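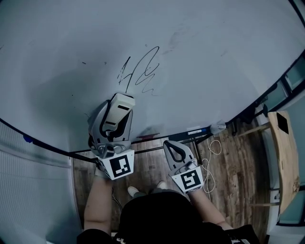
Pizarra blanca con trazos de rotulador negro y una mancha rojiza en el borde inferior.

Cómo limpiar una pizarra blanca y quitar las manchas viejas

El borrador quita la tinta reciente y poco más. Con el uso queda un velo grisáceo, puntos oscuros y restos de color pegados al canto, sobre todo en la parte de abajo. Casi todo sale con cosas que ya hay en casa.

Limpieza normal

Pase primero el borrador en seco, de arriba abajo, para que el polvo de tinta caiga hacia la bandeja. Después humedezca un paño de microfibra con agua templada y una gota de lavavajillas, escúrralo bien y repase toda la superficie. Aclare con otro paño húmedo y seque enseguida. Si queda jabón, el rotulador patina y la tinta se agarra peor.

En una pizarra de uso diario conviene hacerlo una vez por semana. En la de la cocina, donde hay grasa en el aire, mejor 2 veces.

Tinta que lleva semanas

Repase el trazo viejo con un rotulador de pizarra nuevo, deje pasar unos segundos y borre. El disolvente de la tinta fresca ablanda la seca. Si no basta, alcohol de farmacia en un paño blanco, sin empapar y con la ventana abierta. Lo mismo vale para el rotulador permanente, aunque habrá que insistir.

Manchas rojizas en el borde

Pueden ser dos cosas. La tinta roja sale con alcohol y un bastoncillo. Si la mancha es áspera al tacto y no cede, seguramente sea óxido del canto metálico: séquelo bien, frote con una pasta espesa de bicarbonato y agua solo sobre el metal y no deje que toque la superficie de escritura, que se raya.

Lo que no hay que usar

Estropajo verde, polvos abrasivos, acetona ni lejía. La cera para muebles tampoco: da brillo unos días y luego no se borra nada.

La bandeja

Vacíela al mismo tiempo que limpia. El polvo acumulado vuelve a la pizarra con el borrador. Un pincel seco llega bien a las esquinas. Los rotuladores se guardan tumbados y con el capuchón hasta el clic.

El borrador de fieltro se sacude fuera de casa. Si ya deja rayas, se lava a mano con agua y jabón y se seca del todo antes de volver a usarlo.

Suelo de madera

Si la pizarra está sobre un suelo de tablas, ponga una toalla vieja debajo antes de mojar nada y retire los cables que cuelguen cerca. Las gotas con tinta se recogen en el momento con papel, sin extender.

Actualizado el viernes 20 de septiembre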